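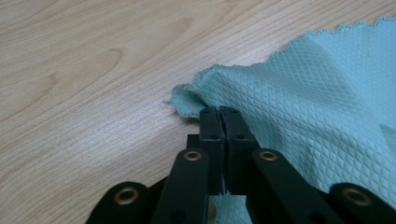 강의자료 > 가정관리학 개론

제3강 가사노동 시간의 측정과 해석

1. 학습 목표
본 강의에서는 가사노동 시간을 측정하는 주요 방법을 검토하고, 조사 결과를 해석할 때 유의할 사항을 다룬다. 수강생은 강의 전에 배부된 Nazareno Palumbo의 논문 제2장을 읽고 참석하여야 한다.

2. 가사노동의 범위
가사노동은 가구 구성원의 생활을 유지하기 위하여 보수 없이 수행되는 노동을 말한다. 식사 준비, 세탁물 정리, 청소, 장보기, 돌봄이 이에 포함된다. 제삼자에게 대가를 지불하고 맡길 수 있는 활동인지를 판별 기준으로 삼는 것이 일반적이며, 수면이나 개인 위생은 제외한다. 다만 식사 준비 중 자녀의 숙제를 살피는 경우와 같이 두 활동이 겹칠 때에는 주행동과 부수행동을 구분하여 기록한다.
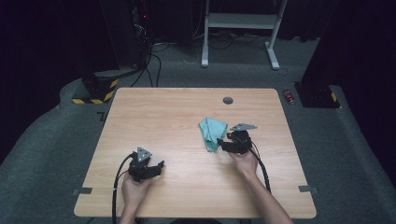 부수행동을 누락하면 돌봄 시간이 과소 추정되는 경향이 있으므로, 조사표에는 반드시 별도의 기입란을 둔다.

3. 측정 방법
시간일지법은 응답자가 하루의 활동을 일정한 간격으로 직접 기입하는 방식이다. 회상법은 비용이 적게 드나 기억에 의존하므로 오차가 크다. Brurkbridge 지역 조사는 시간일지법을 채택하여 약 3,288가구의 자료를 수집하였으며, 이 가운데 54가구는 면접을 병행하였다. Norðdahl 조사는 회상법에 따른 것이므로 두 조사의 평균값을 직접 비교하여서는 아니 된다.

4. 해석상의 유의점
평일과 주말의 자료는 가중치를 적용하여 합산한다. 가구 규모, 취업 여부, 막내 자녀의 연령은 통제변수로 포함한다. 활동을 하지 않은 응답자를 평균에 포함하였는지도 표 하단에 명시하여야 한다.

5. 과제
배부된 Brurkbridge 자료를 Stata로 분석하여 세탁 관련 활동의 평균 시간을 취업 여부별로 산출하고, 결과표와 명령문 파일을 함께 제출한다. 보고서 분량은 표를 제외하고 3쪽 이내로 한다.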